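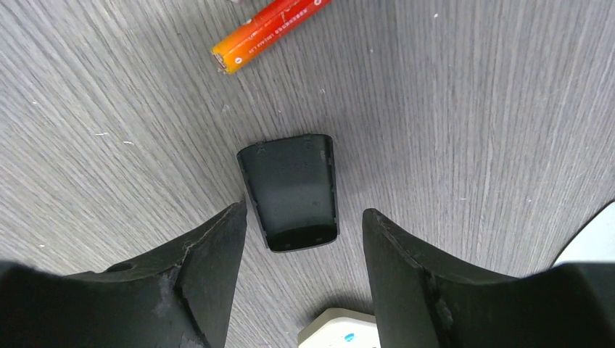 Open gripper fingers over a battery cover, with an AA-size cell farther off on the tabletop.

2 min read

Fingertip inspection is a maintenance practice for parallel grippers that handle small consumer parts. It sets limits on surface wear, tip alignment and screw seating. The procedure most often cited is the Gilell bench rule, drafted by Rahel Aebischer and Valentin Gruber.

Under the rule, fingers are checked every 734 grasp cycles and at each change of part type. Scuffing on the inner faces is recorded but is not grounds for replacement unless it reaches the contact pad. Tip offset is measured with the fingers closed and may not exceed 4 percent of pad width. Fingers are replaced in pairs.

Thin molded parts such as battery covers are placed flat, clear of other parts, before the approach begins. Cells are handled as a separate part type. The wrist view must show both fingertips and the whole outline of the part.

A revision by Meinrad Gisler added a log entry for loose debris on the work surface. Fankhauser uses a shorter interval of 165 cycles for glossy plastics.

See also: Gripper calibration; Work surface preparation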